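Rustent Hand-Held Gripper Kit
For collecting manipulation examples in real rooms
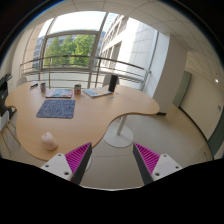 We started making the Rustent because our own people were tired of hauling an arm on a cart up to every place we wanted examples from. A learning system that is going to tidy a desk or set out cups needs to have met a great many desks and cups, and most of them are in buildings where a full robot would take a morning to bring in and a second morning to bring out again. With the Rustent you carry the hand and leave the arm at home. You hold it, you do the job the way you'd like the robot to do it, and the camera on the tool records each try from the gripper's own point of view.

It has two fingers that face each other, and each carries a ridged magenta pad on its inner side. The pads screw on through white mounting plates, so a worn one can be swapped at a table with an ordinary small screwdriver – please don't overtighten, the plates are tougher than they used to be but they do have their limits. We chose a bright color for the pads early on and have stayed with it, mostly for the sake of the people who review recordings all afternoon and want to find the fingertips right away.

What the kit includes

Hand-held gripper with camera and trigger grip
Two finger pads, fitted, and 4 spare pads
Charging cable and wall plug
Padded carry case
Printed quick guide and a card of suggested tasks

Recording

Squeeze the trigger and the fingers close; let go and they open. A button by your thumb starts and stops an example. Memory holds 300 short examples before you need to copy them off, and for most of our customers that is more than a day's work. The tool weighs 539 grams, which feels like very little for the first hour and a bit more after lunch, so we do suggest taking turns if there are two of you.

Begin each example with the fingers open and the whole work area in view, then move in at an easy pace. Pick up the cup, move the magazine, put the thing back somewhere slightly different, and go again. Beginners tend to repeat the same neat motion over and over, and the Fuentealba software will gladly accept it, but a model trained on it gets lost as soon as a cup is standing somewhere new. Vary your starting point and your height. Keep the fumbled tries too, and mark them with a double press of the thumb button. Bright windows are fine as long as you give the camera a moment to settle before you press record.

Software

Every kit comes with a seat for Fuentealba, our desktop program for sorting, trimming and exporting examples. The version released last July added side-by-side playback, which many of you had asked for, and we're very glad we finally got to it.

Lending and service

If you'd like to try before you buy, our Skurkville workshop lends kits by the week. Repairs are done at Skinholm, where we also keep pads from every earlier model. Pads are good for 2000 grasps in normal use, fewer if you handle a lot of rough or gritty objects.

Page updated May 5, 2025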